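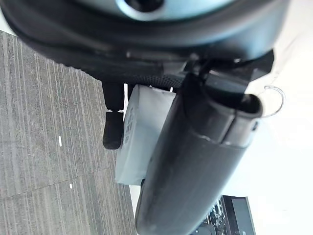

Mastering notes for the Warnbridge tape reissue on Uncombe, since a few people asked what was done to it. Thread, 11 posts.

1/ Source is a quarter-inch reel, half-track stereo, 15 ips. The original label folded years ago and the digital files that circulated afterward came from a cassette dub. Those files run fast and are missing most of the energy above 12 kHz. None of that material was used.

2/ The reel has tones at the head: 1 kHz, 10 kHz, 100 Hz. Azimuth was set by ear on the 10 kHz tone in mono, then checked on a scope. It drifts slightly between side A and side B, so each side got its own alignment pass and its own transfer.

3/ Transfer at 96 kHz, 24-bit, peaks at -6 dBFS. No noise reduction at this stage. The tape was not encoded with any, in spite of what the box says. Decoding it anyway made the hi-hats pump and the reverb tails vanish, which settled the question.

4/ Speed. The first track is built on a drum machine at a fixed tempo, so it makes a decent reference. It measured a little slow against the session sheet, with no wander across the length of the reel. One fixed correction was applied to the whole album. If you know the old files, the new ones will sound lower in pitch. The new ones are right.

5/ Low end. The kicks on "Duvville" were recorded with a lot of out-of-phase content under 100 Hz, most likely a stereo chorus left on the drum bus. Fine on headphones, a problem on a cutting lathe. Everything below 120 Hz is summed to mono on the vinyl master. The digital master keeps the original width.

6/ EQ is one broad cut of 1.5 dB at 350 Hz and a half-dB shelf above 10 kHz. Side B gets a narrow notch at 2,350 Hz on one track only, where the filter resonance on the lead line sits on a single note for four minutes. It is still there. It just hurts less.

7/ Dropouts: three audible ones, all in the left channel, all on side B. Two were short enough to patch from the right channel. The third falls in the middle of the long ambient section and was left alone. Every repair I tried there was easier to hear than the fault.

8/ Loudness. Digital is -13 LUFS integrated, no clipping, true peak under -1 dB. The limiter touches only the snare hits on the last two tracks of side A. If your DJ software reads it as quiet, use the gain knob.

9/ Running order follows the tape box. The cassette had the Fukuda remix as track two, but on the reel it comes after the last track of side B, past a length of leader. I take that to mean bonus material. It is the closing track on digital and is not on the LP. Side B was already long, and another six minutes would have cost too much level.

10/ Total running time is 74 minutes on digital. The LP is shorter because of the remix and one early fade. The fade is on the outro of side A, starts 40 seconds before the end of the piece, and was approved by the artist. The full ending is on the download that comes with the record.

11/ Pressing is 1,410 copies on black vinyl, no colored version planned. Test pressings were approved on the second round. The first had a non-fill on side A that showed up as a tearing noise in the intro. Digital is out April 4, 2024. Records ship when the plant delivers them, and the current estimate from the plant is September.

Addendum, as it has come up twice in replies: no, there will not be a 96 kHz download at launch. The store page is set up for 44.1/24. The high-rate files exist and Uncombe has them. Ask the label.

Addendum 2: correction to post 6. The shelf starts at 11 kHz. I was reading from the settings for the test master.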